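Things on tables: the kitchen pages

Doaa Shehata

I have been collecting tabletops for a while now, in the way other people collect stamps or grievances. The rule is simple. I don't tidy, I don't rearrange, and I don't move the awkward thing to where it would look nicer. Magazine kitchens have a bowl of lemons and a single artful crumb. Real ones have a toaster oven, and the toaster oven always wins.

My own table is no better. Dewanti Gunawan came to lunch in August and had to eat with her elbow against the bread bin. She said it was like flying with a budget airline - the food was better, but only just. I have since moved the bread bin. It now lives on the chair, and guests are offered the stool.

A word on toaster ovens, as people write in about them. Mine is a Vomirix, it cost 40 pounds second-hand and it has two settings, which are pale and regret. I am fond of it. It takes up the space of a modest suitcase and I use it for one slice of cheese on toast at a time. The shop that sold it to me, Sovisell, has closed, so please stop asking for the address.

Readers also ask whether fruit belongs in a bowl. My mother held that it did, and that anything left on the bare table was fair game for whoever passed. I grew up quick.

This page went up on 3 Jun 2018. Larger copies can be had from me at the usual address, and prints are 4 pounds each, postage included if you live somewhere sensible.

The purple plate has the best spot and nothing on it. One slice of citrus gets a blue bowl all to itself, while the strawberry has to make do with the table. Bananas over on the left, keeping well away from the toaster oven, and I can't say I blame them. 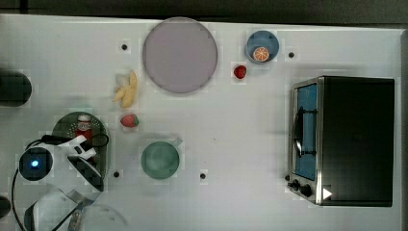 Photo: Kadura / Shehata, tabletops no. 179

Back to the kitchen pages - Next: sheds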